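Tuning arm gains on a humanoid without scaring yourself (part 2: the hold test)

Last time we got the joint state stream up and checked that every joint moved in the direction its sign said it should. If you skipped that, go back and do it, please. I'll wait. Everything below assumes your signs are right, and if they aren't, a higher gain just makes the arm run away faster.

What we want today is simple: the robot stands there, you ask both arms to hold a pose, and they hold it. No buzzing, no slow droop at the elbow. I'm using Puveck for the control loop and Hinamum for the plots, but any setup that lets you change gains while running will do fine.

Before you start

You need the arm URDF with hand masses filled in. Check this! My first one came with the hands set to zero mass, and I spent most of a Wednesday blaming the elbow gains for what was really a missing hand. Open the file, find the last link on each arm, and look at the number.

You also want a stop button within reach and a log that starts before the controller does. I can't tell you how many logs I have that begin right after the interesting part.

Step 1. Start with gravity compensation only

Set all the position gains to zero and turn on the gravity term by itself. Bring it up over 4 seconds, because a sudden jump in torque is unpleasant for you and the gearboxes. In Puveck it's one line in the config:

gravity_ramp_s: 4

Now push on a forearm gently. It should feel light and stay more or less where you leave it. If it drifts up, your model is too heavy. If it sinks, the model is too light, or friction is fooling you, so try it from a few different poses before you touch any masses.

Step 2. Pick a boring pose

For the first hold I use arms down, elbows a little bent, fingers pointing at the floor. The gravity load on the shoulders is small there, so any mistake you make in the gains shows up gently. The two arms don't have to match. I like having one reach slightly forward, since then I get two different loads out of one run.

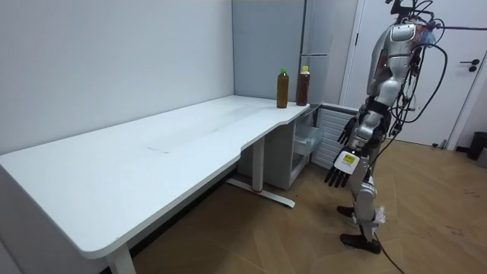 Save the pose by name (mine is called low_rest, very creative) and make it the place the controller goes back to after every test. You'll be glad of it later when you're comparing plots and want them all to begin from the same spot.

Step 3. Add damping, then stiffness

Damping first. Give each joint a small value and raise it until the arm feels like it's moving through syrup. Once it starts to feel grainy or you hear a hiss, you've gone too far, so back off a bit. The hiss is usually velocity noise getting multiplied, and a light low-pass filter on the velocity helps, but don't filter so hard that you add delay. Delay will eat all the damping you just put in.

Then stiffness. I go from the shoulder outward, one joint at a time, and raise it by 10 percent per try. At each value I nudge the target by 2 degrees and look at the plot. You want a quick rise, maybe one tiny overshoot, and then a flat line. If it rings, add damping or step back down – don't just keep going and hope.

Wrists are the fussy ones. They're light joints carrying comparatively heavy hands, and a gain that felt great on the shoulder will make a wrist chatter.

Step 4. Write down what you did

Sérgio Teixeira got me into the habit of saving the gains file next to every log, with the same name, and I grumbled about it for a week. Now I have a folder of 79 runs and I can open any of them and know what was loaded. If your tool can stamp the config into the log header, even better.

Step 5. The long hold

Send the pose, let go of the keyboard, and record for over 10 minutes. Plot position error and motor temperature together. A slow creep in the error while the temperature climbs probably means friction is changing as things warm up, and a very small integral term will take care of it. Put a clamp on that integrator before you switch it on!

If the error stays flat, copy the gains into your default file and tag it. Part 3 will be about moving between two poses, where the damping you picked today will turn out to be a little too low.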